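3.2 What we bought, and what we held off buying

I should say something about money, as I always want to know this when I read other people's papers and it's hardly ever in there. We had wanted two arms on the bench from day one (one arm is no fun at all in a kitchen), but the quote from Druston came in well over what we'd put in the grant. So we did the first half of the year in simulation and let the results tell us what to order. It was a bit scary, but I'd do it again!

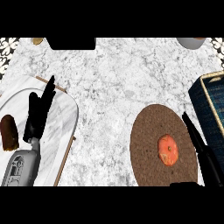

Figure 3. Two-gripper kitchen task in simulation.

The grippers were where we nearly went wrong. Povilas Ramanauskas had pencilled in the Jedmont pair, and I'd more or less said yes. Then we ran 1,168 simulated trials across both designs, and the cheaper Seltent fingers did just as well on small food items, so we switched and put the saving towards spares. Spare fingertips are 169 pounds a set, by the way, and we've budgeted for more than you'd think. The computing time was the other big line, at 493 pounds for all the runs in this section. We also kept 1,000 pounds back for mounting plates and cables, which I'd left out of the first draft of the budget completely. The order goes in this October, and Section 5 has the full price list.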